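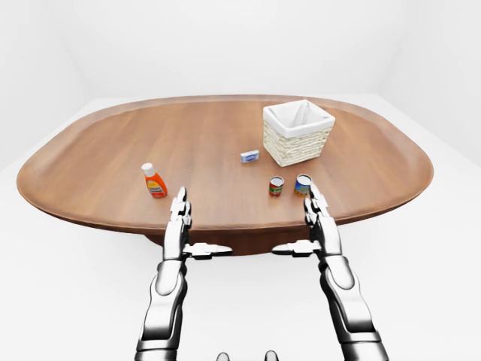 Sourdough for people with jobs: a thread

Wed 27 February
Posted by Shuk-fan Shek

1/ Okay, several of you asked how I'm baking bread during the week when I leave the house at seven and get back at six. Long thread coming, get a snack.

2/ First thing. I was terrible at this for ages. My first loaves came out like curling stones and I ate them anyway, toasted, with so much butter that you couldn't tell. If yours look like that right now, you're fine, keep going.

3/ My whole weekday method is built on the fridge. Every sourdough book I own assumes you're hanging around the kitchen all day giving the dough little folds every half hour. I'm at a desk in Ukmont answering emails about invoices. So the dough waits for me, in the cold, and it's pretty good about it.

4/ Numbers, for the people who scrolled straight to the numbers (hi Mom). I mix one big batch that makes two loaves, and the finished dough weighs 2,020 grams. Flour in that is 1,054 g, mostly bread flour with a couple of big scoops of whole wheat. The rest is water, starter and salt.

5/ Starter is 156 g. Yes I weigh it to the gram, no it doesn't matter. I did it once, wrote it on an index card, the bread was great, and now I'm superstitious about the card.

6/ Salt goes in with everything else. I know, I KNOW. I used to hold it back and squish it in later with wet hands and I could never taste or see a difference. If you can, hold yours back!

7/ Monday night, after dinner: feed the starter. Takes two minutes. I use an old jam jar with a rubber band around it so I can see how high it's climbed. Tuesday morning before work I give it another small feed with cold water so it's nice and lively when I get home.

8/ Tuesday, six-ish: mix. I dump the water and starter in the biggest bowl, stir it up till it's milky, flour and salt on top, then go in with one hand. One hand only. You need the other one for the phone, the door, the cat, whatever.

9/ It will look awful, all shaggy and lumpy with dry bits. Cover it, go change out of your work clothes, come back in half an hour and it'll have sorted itself out quite a lot without you.

10/ Then I do three rounds of folds while I'm cooking and eating. Grab an edge, pull it up, flop it over the middle, turn the bowl, do it again until you've gone all the way around. If I forget a round I just skip it. Last week I did one. It was fine, maybe a bit flatter.

11/ Leave it on the counter until bedtime. This is the part where people want me to give them a time and I can't, it depends so much on your kitchen. Mine's freezing in winter and in July the dough practically climbs out of the bowl. You want it puffy and jiggly with a few bubbles on top.

12/ Winter tip: the oven with only the light on. Put a sticky note on the oven door. I once preheated for a frozen pizza with the bowl still in there and the plastic lid is now part of the rack.

13/ Before bed: tip it out, cut it in two, shape each half into a rough ball, let them sit while you brush your teeth, then shape them properly. There are a million videos on shaping and you'll have to watch one, I'm no good at explaining it in words. Pull it snug so the top feels a little tight.

14/ Into something to hold its shape overnight. I've used mixing bowls, a colander, and a salad bowl that was a wedding present to somebody else. Line it with a cotton dish towel and rub in a LOT of rice flour. Regular flour gets gluey and you'll be peeling the towel off your dough at 6 am with tears in your eyes.

15/ My good bannetons are from a little shop called Corkemeo and I love them, but I baked for more than a year without any and the bread didn't care. Buy them as a treat later on if you stick with it.

16/ Plastic bag over the top, into the fridge, go to bed. Now you're free! It can stay there all of Wednesday. I've gone to Thursday night when work got silly and it was tangier and, if anything, better. By Friday it's getting tired.

17/ Wednesday after work: oven as hot as it goes, heavy pot inside with the lid on, for a good 45 minutes. Don't cheat on this. I cheat on almost everything else in this thread.
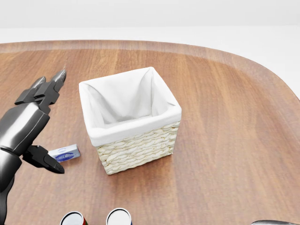

18/ While that's heating I don't touch the dough at all. Leave it in the fridge until the very last second. Cold dough is so much easier to slash, it holds still for you and the blade doesn't drag.

19/ Flip it onto parchment, one long confident slash, lower the whole thing into the pot by the corners of the paper. Lid on, 25 minutes. Lid off, turn it down a little, another 20 or so until it's darker than you think it should be. My sister takes hers out blond and we don't discuss it.

20/ Second loaf goes straight in after the first. It's the same pot and it's already hot, so you may as well. One for the week, one sliced and frozen. Slice BEFORE freezing. Ask me how I learned that (bread knife, band-aid).

21/ Then you have to let it cool and this is truly the worst part. It's eight o'clock, the house smells incredible, and you're supposed to wait until it's barely warm. If you cut too early the middle goes gummy. I make it about half the time.

22/ Storage: cut side down on the board the first day, then a cotton bag, or a basket with a cloth over it. Plastic makes the crust go soft. By day four it's toast bread, and by day six it's croutons or it goes in soup.

23/ Stuff people keep telling me to buy. The Mersha proofing box: my coworker has one, it's lovely, it's also the size of a microwave and I have nowhere to put it. The Cudex scale: yes, get that or one like it. I need a scale that goes past 2,000 g without switching itself off mid-pour, and my old one did that every single time.

24/ Things I got wrong so you don't have to. Too much water because everyone online had big holes in their bread. Big holes are for photos! The jam falls through. I dropped the water a bit and suddenly I could shape the stuff without swearing.

25/ Also new flour brand = new dough. I switched bags halfway through a batch once and thought I'd killed my starter. The whole wheat was just thirstier. Keep a splash of water back and add it if it feels stiff.

26/ If your starter smells like nail polish remover it's hungry, feed it. If it's got gray liquid on top it's hungry, pour that off and feed it. If it's pink or fuzzy, say goodbye and start over. I keep a spare spoonful smeared on parchment and dried out in an envelope in the cupboard and it has saved me once already.

27/ Discard: pancakes. Crackers if I'm feeling ambitious, with sesame and a ridiculous amount of black pepper. Mostly pancakes though.

28/ Somebody in the replies asked about rye. I've done it with a third rye and it's delicious but sticky like you wouldn't believe. Wet your hands, use a loaf pan, don't try to be fancy with it. I'll do a separate thread when I've made one I'm proud of.

29/ And yes you can halve all of this for one loaf. I'd still make two.

30/ Going to go feed the jar. Send me your curling stones, I want to see them.

More from Shuk-fan Shek
Sesame discard crackers, the peppery ones
Which soups deserve croutons
My cast iron pot is fifteen years old and I scrub it with soap
Packed lunches for people who hate packed lunches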